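Ticket: Filterführung in Block 8 (Alkohol und Einvernehmlichkeit) liefert widersprüchliche Fälle
Projekt: Kultik, Studierendenbefragung zu Alkohol, Dating und Konsens
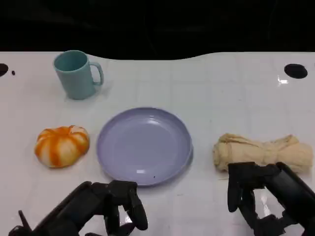
Becher und Teller auf weißer Tischplatte

Status: gelöst, Nacharbeit offen
Priorität: hoch
Komponente: Fledmont Befragungsserver, Filterlogik und Sitzungsverwaltung
Gemeldet von: Auswertung Kultik
Eröffnet: 20. Juli 2025

Problembeschreibung

Im aktuellen Export liegen 1.221 abgeschlossene Interviews vor. Bei einem Teil davon passen die Antworten in Block 8 nicht zur Eingangsfrage. Betroffen sind Personen, die bei der Frage nach Alkoholkonsum in den letzten Monaten "nie" angegeben haben und trotzdem Werte bei den Folgefragen aufweisen, darunter "Hatten Sie nach dem Trinken sexuellen Kontakt mit einer Person, mit der Sie nüchtern keinen gehabt hätten?" und "Fiel es Ihnen in dieser Situation schwer, Nein zu sagen?".

Diese Fragen dürfen bei "nie" nicht eingeblendet werden. Die Variable müsste den Code für "trifft nicht zu (Filter)" tragen. Stattdessen stehen dort gültige Antworten, vereinzelt auch leere Felder ohne Fehlcode.

Erwartetes Verhalten: Eingangsfrage "nie" führt direkt zum Block Beziehungsstatus.
Tatsächliches Verhalten: Block 8 wird teilweise angezeigt und gespeichert.

Die Prävalenzen in diesem Block sind bis zur Klärung nicht auswertbar. Zwischenergebnisse wurden noch nicht weitergegeben.

Umgebung

Fragebogen in zwei Sprachfassungen, Deutsch und Englisch. Beide laufen auf derselben Fledmont-Instanz, gehostet bei Dursun. Export nächtlich über Druterel in das Auswertungsverzeichnis. Teilnahme überwiegend mobil. Zurück-Taste im Fragebogen ist aktiviert, das war eine Auflage aus dem Ethikvotum: Befragte müssen sensible Antworten nachträglich ändern oder löschen können.

Schritt 1: Export als Ursache prüfen

Rohdaten direkt aus der Fledmont-Datenbank gezogen und mit der Druterel-Datei verglichen. Inhalte identisch. Die widersprüchlichen Werte stehen bereits in der Datenbank. Druterel übernimmt sie unverändert. Export als Ursache ausgeschlossen.

Schritt 2: Filterbedingung prüfen

Bedingung im Fragebogeneditor aufgerufen. In der deutschen Fassung korrekt hinterlegt, in der englischen ebenfalls. Codierung der Antwort "nie" bzw. "never" in beiden Fassungen gleich. Testdurchlauf ohne Zurücknavigation: Filter greift wie vorgesehen, Block 8 wird übersprungen, Filtercode wird geschrieben.

Schritt 3: Zurücknavigation

Testdurchlauf mit folgender Abfolge:

Eingangsfrage zunächst mit "gelegentlich" beantwortet.
Erste Seite von Block 8 ausgefüllt.
Mit der Zurück-Taste zur Eingangsfrage, Antwort auf "nie" geändert.
Weiter bis zum Ende.

Ergebnis: Block 8 wird beim zweiten Durchgang korrekt übersprungen. Die bereits gespeicherten Antworten bleiben jedoch in der Datenbank stehen. Der Filtercode wird nicht gesetzt, weil Fledmont vorhandene Werte in der Standardeinstellung nicht überschreibt. Damit ist der größere Teil der Fälle reproduziert.

Die Option heißt "Ausgefilterte Antworten beim Absenden verwerfen" und war deaktiviert. Laut Änderungsprotokoll der Instanz wurde sie seit dem Anlegen des Projekts nicht angefasst.

Schritt 4: Leere Felder ohne Fehlcode

Lassen sich mit Schritt 3 nicht erklären. Serverprotokoll zeigt bei diesen Fällen eine abgelaufene Sitzung mit anschließender Wiederaufnahme über den Teilnahmelink. Sitzungsdauer auf dem Server: 600 Sekunden ohne Eingabe. Nach Wiederaufnahme springt der Fragebogen auf die zuletzt geladene Seite, lädt aber die Filtervariable nicht neu. Liegt die letzte Seite in Block 8, bleibt die Bedingung unbestimmt und die Seite wird ohne Pflichtprüfung durchgewinkt.

Reproduziert auf zwei Geräten, einmal je Sprachfassung.

Rückfrage der Auswertung: Kann es sein, dass Befragte gerade bei den Fragen zu Konsens länger pausieren und deshalb dort häufiger in den Timeout laufen?
Antwort Technik: Möglich. Aus den Zeitstempeln ist nur ersichtlich, dass keine Eingabe erfolgte. Warum, lässt sich daraus nicht ableiten. Bitte nicht als inhaltlichen Befund verwenden.

Maßnahmen

Option "Ausgefilterte Antworten beim Absenden verwerfen" in beiden Sprachfassungen aktiviert.
Filtervariable wird bei Wiederaufnahme neu aus der Datenbank gelesen (Skript auf der Startseite ergänzt).
Sitzungsdauer vorerst unverändert. Eine Verlängerung ist mit dem Datenschutzkonzept abzustimmen, da der Fragebogen auf gemeinsam genutzten Geräten offen bleiben könnte.
Zurück-Taste bleibt aktiv.

Nachtest

Abfolge aus Schritt 3 wiederholt: Antworten in Block 8 werden beim Absenden gelöscht, Filtercode gesetzt. Wiederaufnahme nach Timeout wiederholt: Filter wird neu ausgewertet, bei "nie" erfolgt der Sprung zum Beziehungsstatus. Druterel-Export des Testdatensatzes enthält keine widersprüchlichen Kombinationen mehr.

Umgang mit Bestandsdaten

Die Umstellung wirkt nur auf neue Interviews. Für die vorhandenen Fälle gilt:

Eingangsfrage "nie" und gültige Werte in Block 8: Werte auf Filtercode setzen. Maßgeblich ist die zuletzt gespeicherte Antwort. Die früheren Angaben wurden von den Befragten zurückgenommen und dürfen nach der Einwilligungserklärung nicht ausgewertet werden, auch nicht für Methodenzwecke.

Eingangsfrage ungleich "nie" und leere Felder nach Timeout: eigener Fehlcode "technisch fehlend". Nicht mit "keine Angabe" zusammenfassen. Bei den Fragen nach ungewolltem oder bereutem Kontakt ist "keine Angabe" eine bewusst angebotene Antwort und wird getrennt berichtet.

Kein Imputieren in Block 8.

Die Syntax zur Bereinigung liegt im Projektverzeichnis Kultik. Der unbereinigte Export ist nach Abgleich zu löschen, Sicherungskopien bei Dursun eingeschlossen.

Kommentar Auswertung

Bereinigung durchgelaufen, Fallzahl unverändert. Häufigkeiten in Block 8 neu gerechnet, Gewichtung folgt. Im Codebuch fehlt noch der neue Fehlcode. Außerdem weicht in der englischen Fassung das Variablenlabel der Frage zum Nein-Sagen vom Fragetext ab ("pressure" statt "difficulty"). Der angezeigte Fragetext selbst ist richtig, nur das Label im Export ist betroffen.

Kommentar Technik

Label korrigiert, ab dem nächsten nächtlichen Export sichtbar. Keine Auswirkung auf Antworten.

Offene Punkte

Codebuch um "technisch fehlend" ergänzen (Auswertung).
Löschbestätigung von Dursun für die Sicherungskopien anfordern (Technik).
Entscheidung zur Sitzungsdauer vor der zweiten Welle im September (Projektleitung, Datenschutz).
Testprotokoll für Zurücknavigation in die Vorlage für neue Fledmont-Projekte aufnehmen (Technik).

Ticket bleibt bis zum Eingang der Löschbestätigung in der Warteschlange.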